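Drukham Forum > Machines and Small Repairs > Spur gear for Lakberg slicer, where to buy?

Vikside
Posts: 25
July 17, 2021
Hello all. My Lakberg bread slicer makes a grinding noise when the crank is under load. I opened the side cover and took out the small gear, the one with straight teeth and a round hole through the middle. The shop wants 179 for a complete drive set, but I need only this one piece. Does somebody know a seller of single gears? 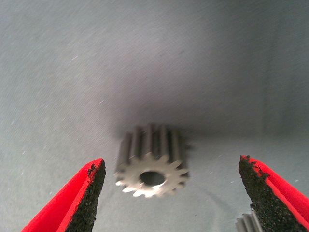 Fergus Galbraith
Measure it before you order anything. Outside diameter, bore, length of the teeth. With those and the tooth count any gear shop can work out the module.

Kazlauskienė
I would not buy only the small one. If the big wheel is worn, it will eat the new gear in one winter. I made this mistake in March.

Vikside
Thank you both. The big wheel looks good to me, so I don't agree that I must change everything. I will borrow a caliper from my neighbor.

Kazlauskienė
It is your slicer, of course. But please turn the big wheel slowly and feel each tooth with the fingernail.

Fergus Galbraith
She has a point about the fingernail. Still, 179 is too much. Order 2 small gears and keep one in the drawer.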